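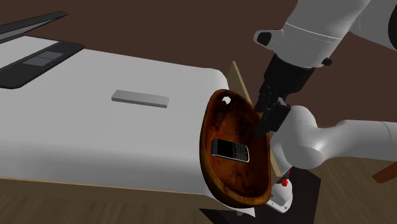

Image credit: Pokmont shared drive

Workshop notebook
Saturday, March 2, 2024, posted by the bench notes author
Filed under: Bench Notes > Glazes & Finishes
4 comments | 391 views

Right, the sourdough-coloured glaze. I've put off writing this up because the last firing made me cross, but I've had a cup of tea and a proper look at the test tiles now, so let's go.

Quick recap for anyone who missed the October entries (lucky you). I'm after a warm, oaty matt that doesn't go chalky on the rims. Batch 308 was close. Lovely on the flat, horrible on any edge, and it crawled off the handle of my one decent mug like it had somewhere better to be. So for this lot I dropped the clay content a bit, sieved it twice and let it stand overnight before dipping.

The tiles from the Clirnuvis clay came out really nicely! Soft surface, tiny speckle, no pinholes that I can find with the loupe. The rims break to a toasty brown that I'd happily have on everything I own. The tiles from the Trurkham clay are another matter. Same bucket, same shelf, same dip, and they've all got that greasy half-shine in the middle, as if somebody had buttered them. I did wonder if they were sitting in a hot spot, so I checked the cones and they'd gone over just the same as the others. It must be the body, then, or how thirsty it is after the bisque.

Things I'd like to know before the next one goes in:

- is the Trurkham bisque soaking up less glaze? (weigh a tile before and after dipping, you lazy article)
- would a slower cool bring the matt back?
- did I stir the bucket properly between batches, or did I only think I did
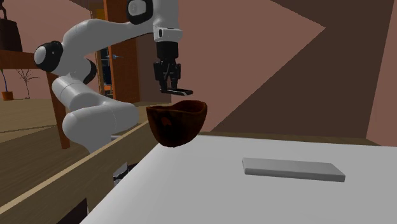

Reply from Vainio bench: we had that same buttery patch all last winter and it went away when we stopped wiping the tiles with a soaking sponge just before dipping. Ours only needed a quick once-over with a damp one and then a good hour on the rack.

Well, now I feel silly, as I'd rinsed the whole Trurkham lot under the tap to get the dust off and then dipped them more or less straight away. The Clirnuvis ones had been cleaned the evening before. So that's not a fair test at all, is it? I'm going to redo both clays on the same morning with the same barely damp sponge, and I'm NOT going to fiddle with the recipe until that's done (writing it in capitals so I can't pretend later).

New bucket is mixed and labelled 457. It's a bit thick, somewhere near double cream, and I'll thin it after it's had its night's rest. Lid is on, please don't borrow the lid.

Other odds and ends. The small sieve has a tear near the rim, so use the blue one until the new mesh turns up. The bottom shelf wants a fresh coat of wash before anyone puts anything they love on it. And whoever left the lovely celadon cup on the drying rack, it's wrapped in newspaper in the top drawer, safe from my elbows.

Tiles go in on the next glaze firing, middle shelf, left-hand side.

Shared 4 times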